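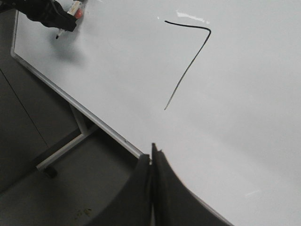

Do you need to book for the Rillden beer and music crawl?

Only if you want a seat at the Ternitz, where the back room holds 29 people and the stools go first. Everywhere else you turn up, pay at the door and stand where there's a gap.

Home | What's On | Bars | Gigs | Newsletter | Contact

November 8, 2021

The crawl is back after a year off, and the organizers have used the break to shorten the route. The old one had a long uphill stretch between the third and fourth bars, which thinned the crowd more effectively than any doorman. The new one stays flat and sticks to the river side of Rillden, with a wristband that gets you into everything and a paper map that will be beer-colored by nine.

We'd start at Clorka. It has the best taps in town and the worst lighting, so get there while there's still daylight coming in the front. They're pouring a smoked porter made for the night, and there are 241 bottles of it to take home once the keg gives out. We tried it last week. The first sip tastes like somebody's coat after a campfire, the second is much better, and by the bottom of the glass we were asking if they'd hold one back for us. They would not.

Music at Clorka is a trio with an accordion. Don't let that put you off. They play early and fast, and they're done before the place fills up.

The Ternitz comes next, a five-minute walk if you don't stop for fries and closer to half an hour if you do. It's a lager house and proud of it. Ask for something hazy and you'll be handed a pilsner and a look. The back room has a surf band on at eight and the same surf band again at ten, playing what we're told is a different set. We've heard both before and would not swear to it in court.

Then there's La. Yes, that's the whole name. The owners had a longer one picked out, the sign painter charged by the letter, and they've been telling that story ever since. La does sour beers in small glasses at large prices, and the raspberry one is worth the money once. The headliners play in the yard, under a tarp, with heaters. About 400 people came through for the last crawl and most of them seemed to be in line for the same bathroom, so plan ahead. A second one has been promised and we'll believe it when we've stood in it.

Wristbands are sold at all 3 bars from noon, cash or card. Last pour is at midnight and the night bus leaves from the bridge 20 minutes later, which is just enough time if you skip the goodbyes. Bring a coat you don't love. Dogs are welcome at Clorka and La but not at the Ternitz, where the bar cat has seniority.

2 comments | 29 shares

You are getting this because you signed up for our newsletter. Unsubscribe or change your settings at any time.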